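The Green Cloth

Hannelore Buschmann had 106 things on her list, and the dishes were number twelve. She had been putting them off. The list was in her late aunt's order, copied from the inside of a cupboard door in the house at Kondham, and her aunt had put the good china on a low shelf and the plastic picnic dishes at the top, where you needed a chair.

She got the chair. The bag came down with a rattle, and she carried it out to the table and put the green cloth on first, because her aunt always had.

The cyan bowl had been her brother's. He ate cereal out of it until he was fifteen and would not use another.
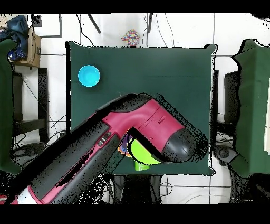 She remembered the summer they drove to Hitham with the whole set in the trunk, packed in beach towels. Her aunt had laid everything out on this same cloth on the grass, and then it rained. They ate in the car with the windows fogged up. Her aunt passed potato salad over the seat and said they would laugh about it later. Hannelore was nine and did not think so.

The phone rang. It was Nolte, from the sale company in Cadenbridge.

"How are you getting on?" he asked.

"I'm on the dishes."

"The china?"

"The plastic."

He was quiet for a second. She could hear him turning pages. He had told her in March that the house could bring in up to 2,000 from the contents, if she was sensible about what went in. The furniture was most of it. She knew what he thought about plastic.

"You can leave those for the box by the door," he said. "People take them or they don't."

"I know."

"The van's booked for Thu 29 October. I only mention it."

She said she had it written down, and hung up, and went back to the table. Bowls and cups and plates, every color they used to sell. She had meant to sort them into keep and go. It was harder than the china. The china was worth something, so you could ask somebody what it was worth.
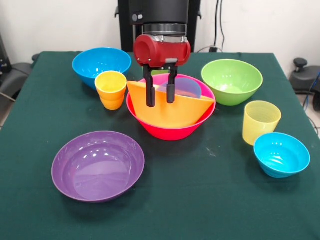 Page 183

Orange had been the color everyone fought over. Her aunt settled it by birthdays. If it was your birthday you got the orange plate, and if it was nobody's birthday then she took it herself and told them she was older than all of them put together -- which they believed for years.

Hannelore called her brother.

"Do you want the bowl?" she said.

"What bowl?"

"Your bowl. The cereal one."

She heard a television, and then she didn't.

"She kept that?"

"She kept all of it."

"Well, don't put it in the sale," he said. "I'll drive over Saturday. Is there anything to eat there?"

"No."

"I'll bring potato salad."

She moved the chair back to the kitchen. Then she found a pencil and drew a line through number twelve, and wrote "keep" next to it in small letters.

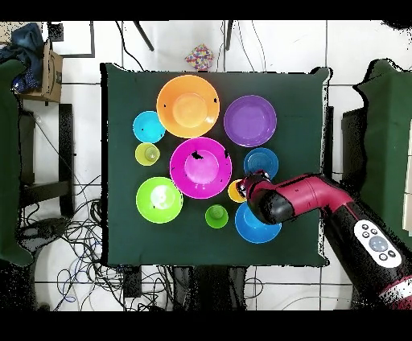
Bowls and cups on the green cloth.

Number thirteen was the lamp in the hall. She had never liked it, and it took her less than a minute.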